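Section 4: Your First Batch of Clear Ice

Okay, this is the fun part! If you've filled the Pronow reservoir and run the rinse cycle from Section 3, you're ready to make the kind of ice that disappears in the glass. Clear ice melts slowly and looks gorgeous under a stirred drink, and it's a real treat the first time you lift a block out and can read a recipe card through it.

Give yourself an evening for the set-up and leave the freezing to run overnight.

### Before you start

- Make sure the freezer shelf is level. A small tilt gives you a wedge.
- Have the inner mold, the insulated sleeve, the drip tray and the lid on the counter.
- Use plain tap water if yours tastes good. Filtered is lovely too, but boiling it first makes very little difference with this mold (we tried it both ways, many times).

### Filling and freezing

1. Slide the inner mold into the sleeve until it clicks on both sides.
2. Set the sleeve on the drip tray with the Pronow name facing you.
3. Pour water slowly down the inside wall to the lower line. Splashing traps air.
4. Wait 2 minutes, then tap the sleeve gently with a wooden spoon. Any bubbles stuck to the wall will float up.
5. Top up to the upper line. Leave the lid **off**.
6. Put the whole thing in the freezer, with open space on every side.
7. Freeze for 20 hours. Please don't peek! Moving the mold while it's freezing leaves a milky streak right through the middle.

> **Note:** Freezers vary a lot. If the bottom third is still liquid after 20 hours, good, that's the cloudy part and you were going to throw it away. If it's frozen solid all the way down, take an hour or two off next time.

> **Caution:** Never fill past the upper line. Water grows as it freezes, and an overfull mold can split the sleeve at the seam.

### Unmolding

1. Lift the mold out and let it sit on the counter until the surface turns shiny and wet.
2. Turn it over onto a folded towel. Be patient. The block lets go on its own, usually with a very satisfying thunk.
3. Pour off any leftover water.
4. Trim the cloudy end with a serrated knife: score a shallow line across the block, rest the blade in the line, and tap the back of it with the spoon.

> **Caution:** Don't run hot water over a block straight from the freezer. It will crack, sometimes loudly, and the pieces are sharp.

### Cutting for drinks

The block cuts into cubes for rocks glasses, or long spears for a highball. Agathe Leblanc, who wrote the Betitz recipe booklet packed with your kit, cuts hers a little oversized and lets them shrink to fit while she measures. Her house Old Fashioned uses 70 ml of rye over a single big cube, which is a generous pour, so maybe share it.

Keep finished cubes in a sealed bag in the coldest part of the freezer. Left open, they pick up smells, and garlic ice does a martini no favors.

### Washing up

1. Separate the mold and sleeve.
2. Wash both by hand with mild soap. Keep the water under 70 °C.
3. Dry the sleeve upside down with the drip tray beside it.

The lid can go in the dishwasher. The sleeve can't, as the foam core soaks up water at the hinge and takes days to dry out.

If your first block comes out a bit hazy, run another one before changing anything. The second is nearly always better! When you've got one you're proud of, turn to Section 5, where Kalliopi Balaskas shows how to freeze mint, citrus peel and edible flowers in the middle of a cube without them floating to the top.

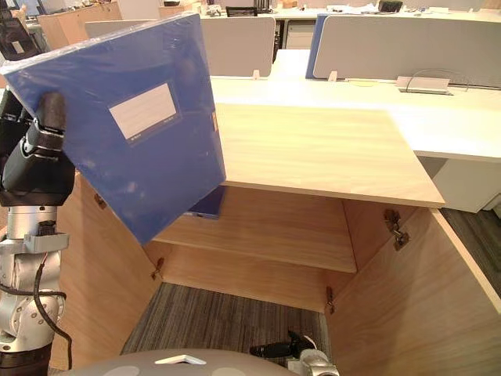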